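# X-ray Room 2, Tendholm Clinic – radiation and mechanical safety checklist

Inspector: Iason Kyriakidis. Room lead: Dionysis Mitsotakis-Vlachou. Interval: quarterly. Last entries carried over from January where marked (J).
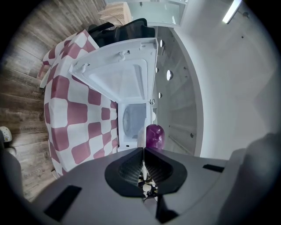

Status codes are P (pass), F (fail), C (pass with comment) and N/A. An item marked F takes the room out of use until it is closed. An item marked C stays on the list until the next inspection, even if it was fixed the same day.

## A. Entrance and warning signs

- [x] A1 Radiation warning sign on both doors, readable from the corridor – P
- [x] A2 "X-ray on" light comes on at prep and stays on through exposure – P
- [x] A3 Door interlock, main door – P
- [x] A4 Door interlock, staff door – C

 *Comment:* Exposure is blocked with the door open, but the switch needs the door pulled fully shut before it resets. Closer arm is weak. Work order sent Thursday.

- [x] A5 Pregnancy notice posted in the changing area – P

## B. Tube, stand and table

- [x] B1 Tube locks hold in all positions – P
- [x] B2 Counterweight cable, visual check for broken strands – P
- [x] B3 Table float brake – C (J)

 *Comment:* Brake holds an unloaded table. With the test load on, the top creeps sideways by 8 mm before it stops. Same figure as in January. Bava service has been asked for a written limit. Until it arrives, staff use the second lock for any lateral view.

- [x] B4 Collimator light against exposed field – P
- [x] B5 Emergency stops, wall and console – P
- [ ] B6 Footswitch cable – F, closed

 *Comment:* Outer jacket split near the plug. Footswitch removed and replaced from stock before the room reopened. Tested at 2:15 p.m. Old cable tagged and kept for the service visit.

## C. Shielding and protective wear

- [x] C1 Console window and frame, no gaps or cracks – P
- [x] C2 Lead aprons, screened under fluoroscopy – C

 *Comment:* 41 items screened across the department, thyroid collars included. One half apron has a crack along the lower fold and was withdrawn. Three others show creasing with no break in the lead. These were found folded over a chair back. Aprons go on the rack.

- [x] C3 Apron numbers match the register – C

 *Comment:* Two collars on loan to the Brumcombe site are still listed here. Register to be corrected by the room lead.

- [x] C4 Staff dose badges worn and in date – P

## D. Detector and image chain

- [x] D1 Detector housing, no cracks or fluid marks – P
- [x] D2 Flat-field calibration run this quarter – P
- [x] D3 Repeat image log filled in – C

 *Comment:* Sample of 200 exposures reviewed. Reason codes were missing for 8 of the repeats. Positioning is the usual code where one was entered.

- [ ] D4 Contreras phantom test – N/A

 *Comment:* Phantom is out for recalibration. Item moves to the next inspection.

## Open actions

| Item | Action | Owner |
|---|---|---|
| A4 | Replace door closer, retest interlock | Facilities |
| B3 | Get written creep limit – retest with load | Kyriakidis |
| C3 | Correct apron register | Mitsotakis-Vlachou |
| D3 | Remind staff about reason codes | Mitsotakis-Vlachou |
| D4 | Run phantom test on return | Kyriakidis |

Room released for use with comments. B6 to be rechecked at the next weekly walk-through.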